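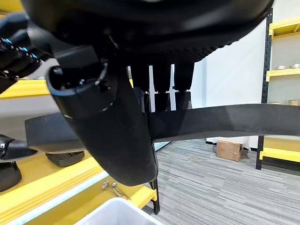
4. Setting up supplier price files

This section explains how to load a supplier's price file into Wotby and how to connect it to your own selling prices. Please complete section 3 (Users and branches) first. You need the Manager role for all steps below. A Counter user can see the prices but cannot change them.

4.1 Before you start

Ask your supplier for the price file in CSV format. Spreadsheet files with several tabs are not accepted. Each line of the file must contain a part number, a description, a cost price and a unit of sale. A core charge column is optional, but we recommend it for starters, alternators and brake calipers.

Note: Part numbers are read as text. If you open the file in a spreadsheet program and save it again, the zeros at the beginning of a part number can disappear. Load the file as you received it.

4.2 Loading the file

1. Go to Purchasing > Suppliers and select the supplier. If the supplier is not in the list, press New and enter at least a short code and a currency.
2. Open the Price Files tab and press Load.
3. Choose the file. Wotby shows the first lines of it in the preview window.
4. Match each column to a Wotby field. For the files of Ibarra and Clorkach the matching is already prepared – select the name from the Template list.
5. Enter the date from which the prices are valid. This can be a date in the future.
6. Press Check. The program reads the whole file and changes nothing.
7. Read the check report. Lines with an error are shown in red, and lines where the cost has moved more than your warning limit are shown in orange.
8. Press Accept to store the file.

Caution: Do not press Accept while another user is posting invoices from the same supplier. The invoices may be compared with the old cost and appear in the dispute list.

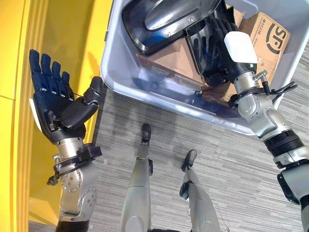

Figure 2. Robot with its right arm in a light-gray storage bin and its left hand open, palm up.

4.3 Price levels

Each customer group can have its own price level. A new installation has 2 levels, Retail and Trade. Most shops add a third for fleet accounts.

1. Go to Sales > Price Levels and press New.
2. Type a name. It is printed on quotations, so choose a name that the customer may read.
3. Select the base: Cost, List or Another level.
4. Enter the percentage. With the base List and the value 93, the customer pays 93 percent of the list price.
5. Select the rounding rule and press Save.

Note: If the supplier does not publish a list price, the base List gives an empty price and the counter screen asks for a manual entry. In this case use the base Cost with a markup.

4.4 Online prices

The web shop takes its prices from one level only. Select it under Web > Settings > Price source. If you have a minimum advertised price agreement with a supplier, enter the minimum in the MAP column of the part record. Wotby will then not show a lower price on the web, also when a promotion is running. The counter price is not affected.

Changes are sent to the web shop every night. To send them at once, press Publish Now.

4.5 Going back to an earlier file

The last 3 accepted files of each supplier are kept. Open the Price Files tab, select the file and press Restore. Invoices that are already posted keep their price. Open quotations are marked with a yellow flag, and you must confirm each of them again.

Stock value is not recalculated by a restore. For this, see section 7.2.

Section text: Shaohua Jiang, Clinorcombe office. Last revised in October.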